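The Shop on the Ferry Road

The year my uncle died I took over his frame shop in Gisavcombe. I had worked there for two summers when I was in school, and I could cut a mat and join a corner, but I had never ordered stock or done the books. He left me the key, a saw with a bent guard, and a tin of brass hooks.

The town had one hotel, the Gullby, and it was the shop's biggest customer. Every September the hotel closed for cleaning and sent over whatever had fallen off its walls. That first fall they sent a van. The driver stacked everything by the door and asked me to sign for it. The note from the manager said she wanted it all back in 5 weeks, and that she would pay what my uncle had charged.

I looked through his books to see what that was. He had not charged them anything. Under the hotel's name, year after year, he had written the date and the word "done."

I didn't know what to do about that, so I started on the work.

Most of it was dull. Maps of the harbor, a ferry timetable from before the bridge, a row of ducks. I took the glass out, washed it, and put it back. I glued what needed glue. At noon I ate a sandwich on the back step and listened to the radio from the boatyard. In the evenings I swept up and wrote down what I had finished, and I left the price column blank.
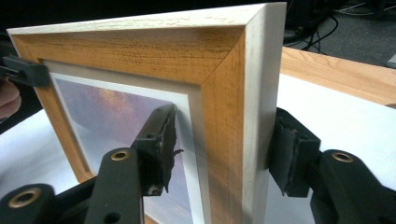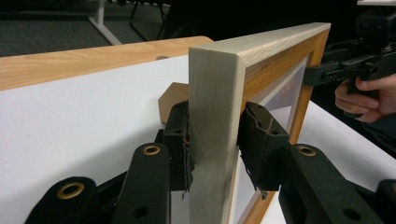 Borkico Framing Club, Fiction Page

In the third week I opened the back of one of the duck prints and found an envelope taped inside. It held 200 in old bills and a slip of paper in my uncle's writing. The slip said "Rätsep, for the roof."

Rätsep was the bakery next to the hotel. It had been closed since I was small. I remembered the smell of it, and a woman behind the counter who gave us the broken rolls. I also remembered my mother saying that my uncle had nearly married someone once, and that it was none of our business.

I opened the other ducks. There was an envelope in every one of them, each with the same sum and the same line. When I had finished there was 1,000 on the bench.

I put on my coat and walked up to the hotel. The manager was in the dining room, counting napkins. I told her what I had found and showed her one of the slips. She read it and sat down.

"That was my mother's shop," she said. "The roof came in one winter. She wouldn't take money from anyone."

"Did she know it was there?"

"She bought those ducks from him. She hung them over the ovens. They came here with the rest of her things." She turned the slip over, but the back was blank. "She told me never to let anybody else repair them."

I said I was sorry, that I hadn't known. She said I couldn't have, and that I was doing the repairs now, so it was probably all right.

She wouldn't take the money either. I said it wasn't mine. We went back and forth on this until the cook came out to ask about lunch, and then she told me to put the envelopes back where they had been.

I did it that afternoon. I used new tape, because the old tape had gone brown, and sealed the backs with fresh paper. Then I hung the ducks along the wall of the shop to check that they were level, and I left them there overnight.

In the morning I opened the book to the hotel's page, wrote the date, and wrote "done." The van came a little after nine.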